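Millik has been running table-laying machines in its Piltholm kitchens since July. The shift supervisor has worked there for longer than that, and she agreed to talk during a quiet hour after the lunch service.

Her team used to lay up 600 covers a day by hand. Most of that now goes through the machines, and the people who did it have been moved to other jobs. "Four of them went to the pass and the rest went to deliveries," she says. "I didn't lose anyone, but I had one who didn't want to go, and he still tells me so."

She is careful about what she claims for the change. Breakages are down. Sore wrists are down too, and she puts that partly to the new trolleys that came in the same month. The early starts have not gone away. Somebody has to be in at 5 to check the first run, and that person is paid the same as before. "We asked for an allowance. We're still asking."

What she misses is the talk. Laying up was when new starters learned who everyone was. "You'd stand across from someone for an hour and you'd hear about their kids. Now you stand next to a screen."

The software comes from Jumlow, and each new table setting is tried in simulation before it reaches the floor. One of her former layers now spends two days a week on those trials and marks what would annoy a waiter. He was sent on a course for it. She would like more of the team to have the same chance, and has put in for another place.

Training is the part she would change first. The staff had one morning of it, mostly slides. Szűcs, the firm that fitted the arms, has since agreed to come back each quarter. The trials themselves are slow going, she says, and a good many are about very ordinary things: an empty oval plate in the middle of a marble top, a gold flower-shaped trivet to the right of it, a black hand on either side. "My lot would have that done while you were still looking at it. But they wouldn't want to do it 100 times over." 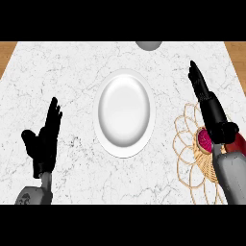
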